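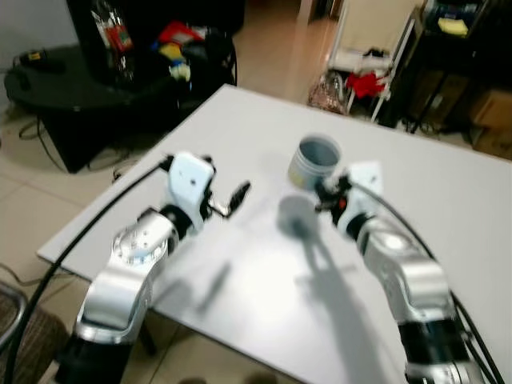
White-topped table

RUSTINE BUILDING, FLOLTSTEAD
General Safety Inspection, Ground Floor
Date of inspection: 2025-05-22
Form 126
Inspected for: Engelhardt Property Services
Area covered: 1,189 square feet, not counting the boiler room
Last full inspection: December

Ratings: OK = no action. FIX = needs work, date to be set by building manager. N/A = does not apply. Comments are required for every FIX and optional for everything else.

1. EXITS AND ROUTES

1.1 Front exit opens fully from inside without a key: OK

1.2 Rear exit opens fully from inside without a key: FIX
Comment: Door opens but drags on the threshold for the last part of the swing. It takes a shoulder to get it all the way. Same comment was made in December. Hinge screws have been tightened and the drag is still there. Bottom edge needs planing, or the threshold strip needs to come up and be reset.

1.3 Hallway clear to full width: FIX
Comment: Stacked folding chairs along the north wall outside the storage room. Moved during the visit. The chair rack inside the storage room has space for them.

1.4 Exit signs lit: OK

1.5 Emergency lights come on with test button: FIX
Comment: Unit over the rear exit went dim before the end of the test. Replace battery. The other units held.

1.6 Occupant limit posted in main room: OK
Comment: Posted limit is 80. Sign is behind the coat rack when the rack is full. Suggest moving the rack.

2. FIRE EQUIPMENT

2.1 Extinguishers mounted, pins in place, gauges in the green: OK

2.2 Extinguisher tags current: FIX
Comment: Kitchen extinguisher (5 lb) has no readable tag. Could be current, but it can't be shown from the tag. Ask the service company for a copy of its record and a new tag.

2.3 Smoke alarms sound when tested: OK

2.4 Alarm panel shows no trouble lights: OK

2.5 Nothing stored within reach of the boiler: OK
Comment: Much better than last time. The paint cans are gone.

2.6 Fire doors closed and not wedged: FIX
Comment: Rubber wedge found under the kitchen door. Removed and handed to the front desk. If the door has to stay open during deliveries, ask for a price on a magnetic hold-open tied to the alarm.

3. ELECTRICAL

3.1 Main panel accessible, door closes, circuits labeled: FIX
Comment: Accessible and closes. Labels for the back rooms still use the old room names. Relabel to match the current floor plan.

3.2 Outlets near sinks are GFCI and trip when tested: OK

3.3 Cover plates present and not cracked: FIX
Comment: Cracked plate in the hallway, low on the wall by the drinking fountain.

3.4 No extension cords used as permanent wiring: FIX
Comment: Brown cord run behind the filing cabinets in the office to a desk lamp. Remove. There is an outlet on the other side of the desk.

3.5 Power strips not plugged into other power strips: OK

4. FURNITURE AND FLOORS

4.1 Shelving over shoulder height anchored to wall: OK
Comment: Brackets were added to the tall unit in the storage room after the last report.

4.2 Tables stable, edges and corners sound: OK
Comment: All tables checked by hand for rocking, the white-topped one included. No loose legs.

4.3 Chairs sound: FIX
Comment: One folding chair with a bent rear brace. Tagged and set aside for disposal. Please do not put it back on the rack.

4.4 Floor free of trip hazards: FIX
Comment: Entry mat curls at the corner nearest the door. Taping was tried and has let go. Replace with a heavier mat.

4.5 Carpet seams flat: N/A
Comment: Carpet was taken out. Drop this line from the next form.

5. KITCHEN AND RESTROOMS

5.1 Range hood filter clean: FIX
Comment: Greasy. Wash or replace.

5.2 Hot water at hand sinks not scalding: OK

5.3 Cleaning products in original containers, kept apart from food: FIX
Comment: Unmarked spray bottle under the kitchen sink, blue liquid. Discard it. The Grultuditz floor cleaner is in its own jug with the label on.

5.4 Grab bars tight: OK

5.5 First aid kit stocked: FIX
Comment: Short on gauze and gloves. Burn gel is past its date.

GENERAL COMMENTS

Items 1.2 and 1.5 should be handled first, as both concern the rear exit. Until the door is fixed, anyone opening the building should check that it can be pushed all the way open.

The boiler room was viewed from the doorway for item 2.5 and has its own form. The roof hatch and exterior stairs were not part of this visit.

Send repair receipts to the Engelhardt office with the item number written on each one. Items marked FIX stay on the list until a receipt or a photo of the finished work has been received.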